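Prala build thread, part 3 of the semester. Previous parts covered the mounting plate and the camera calibration. This one is about the transfer task: pick from tray, place in bin, no human correction between cycles.

1/ Prala is our student project in the manipulation lab course at Gatutby. One arm, one three-finger gripper, one table. The code is ours, the arm belongs to the course. Grading is on the transfer task plus a written report.

2/ The task spec is short. Objects start in a tray on the left end of the table. They end in a bin on the right end. The team picks the object set, the instructor picks the order. An object on the floor ends the run.

3/ We split the work by interface. I have grasp planning and the gripper driver. Botond Csonka has motion planning and the collision model. Both sides agreed on a message format in January and it has changed twice, both times my fault.

4/ Gripper driver first. The fingers take position commands and report current. We don't have force sensing at the tips, so contact is inferred: command a close, watch the current, stop when it stays over threshold for 3 consecutive samples. One sample gives false contacts from friction in the joints. Five is too slow on soft objects.

5/ The threshold is per finger. We started with a single value for all of them and got lopsided grasps, with one finger stopping early and the other two pushing the object out. Calibration now runs at startup: close on nothing, log the free-motion current, set threshold at a fixed margin over that.

6/ Logged grasp attempts so far: 2683. Most of those are repeated closes on a foam block for tuning and say nothing about task performance. Attempts that count, meaning full cycles with a real object: 812. I'm listing both because last year's report quoted one number and it was the flattering one.

7/ The tray rim is the hard part. It is raised and rounded, and an object lying against it leaves no room for a finger on that side. The planner used to return "no grasp" and stop there.

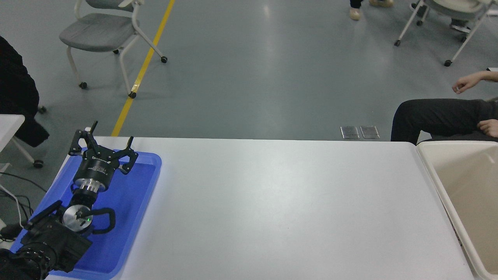

8/ Rim handling, current version

Step one: classify the object as free or blocked, using the distance from its outline to the inner edge of the tray. Step two: if blocked, pick a finger arrangement that puts two fingers on the open side and lets the third come in over the rim at a steeper angle. Step three: if that fails the collision check, nudge the object toward the tray center and replan.

9/ The nudge is the part I trust least. It uses the outside of a closed finger and moves slowly. Round objects roll back to where they were. We cap it at two nudges per object, then skip to the next one and return later.

10/ Collision model. Botond had the tray as a solid box at first, which made every pose inside it illegal. Then as a flat plate, which made every pose legal, including the bad ones. It is now a floor plus four walls with a padding margin. The margin is smaller than he wants and larger than I want.

11/ Cable slack. The arm cable leaves in a loop, and the planner has no idea it exists. A plan can be free of collisions and still pull the cable tight around a joint. We limit wrist rotation to a range we checked by hand at low speed. This costs some reachable grasps on the far side of the tray. Acceptable.

12/ Placement is easy by comparison. The bin has a wide opening, so we use one fixed release pose over the middle and open all fingers together. Opening them in sequence sounded gentler and made light objects cling to the last finger.

13/ Failure breakdown for full cycles, most common first: bad object outline from the camera, slip during lift, nudge limit reached, planner timeout. Outline errors mostly come from glare. The tabletop is slightly glossy and so are several of the test objects. Exposure is now locked during a run - auto exposure was shifting whenever the arm crossed the view.

14/ Things we tried and dropped: rubber sleeves on the fingertips (they crept down after a while), a learned grasp ranker (too little data to beat a sorted list), and running the arm faster during the return move (saved a little time, shook the camera mount).

15/ Software notes for the people who asked. The planner and the driver are separate processes. The driver has a watchdog: no message within the timeout, it holds position. It does not open. Opening on timeout was the default in the starter code and you want to change that before you carry anything over a hard floor.

16/ Next: slip detection during lift. The plan is to keep watching finger current after contact and treat a sudden drop as a slip, then lower and regrasp. Botond wants the regrasp to reuse the original plan. I want a new outline first. We will test both on the same object order and keep the better one.

17/ Config file and the calibration script go up once I have removed the hardcoded paths. The written report comes after grading, so don't ask for it before then.

Comments

Eken
Are you normalizing current by closing speed? We saw the free-motion baseline drift a lot when we changed speed and forgot to recalibrate.

borbély_lab
Same starter code here. Can confirm the open-on-timeout default. Lost a glass jar to it.

tmk
Why not tilt the tray toward the middle?

Eken
@tmk probably not allowed by the task spec, it wasn't for us

We use cookies to keep you signed in and to measure traffic. Accept all | Manage preferences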